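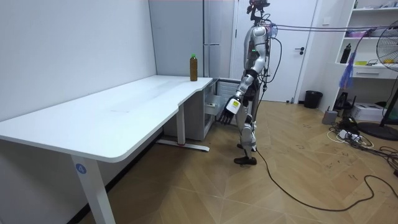 White desk with notched top and white metal legs, numbered 4.

Desk Use and Room Care: Frequently Asked Questions
Narnarton Study Rooms, Office of Shared Spaces
Last revised Friday, August 4, 2023

How do I know which desk is mine?
Your confirmation gives a desk number. Look for the round blue sticker on the leg. Please do not move or cover the sticker, as the cleaning staff work from the same numbers.

May I have a drink at the desk?
Yes, provided the bottle has a cap. Open cups and hot food are restricted to the lounge. Bottles left overnight are discarded the next morning.

The top of my desk has scuffs. Will I be charged?
No. Faint scuffs are treated as normal wear. Cuts, burns, and ink stains must be reported to Mahnaz Fallahi at the front office within 2 working days.

What may I use to clean the top?
A soft cloth, slightly damp with plain water. Scouring pads dull the white finish and are not permitted.

Can I move the desk?
Small adjustments are allowed, but the desk must be lifted by two people — dragging it marks the floor. Requests for a different layout go to Arash Ghorbani and take up to five working days.

Where should I store my belongings?
Papers and small items may be kept in the drawers of the low unit. The tall cabinet is reserved for office supplies unless a shelf has been assigned to you in writing. Drawers should be closed when you leave.

What is the fee for a damaged drawer?
Replacement costs $56, including fitting.

Will the furniture be changed?
The desks will stay in service. Additional storage units have been ordered from Osateck and are expected in September.

Questions not answered on this page may be sent to Olga Tapia, Office of Shared Spaces.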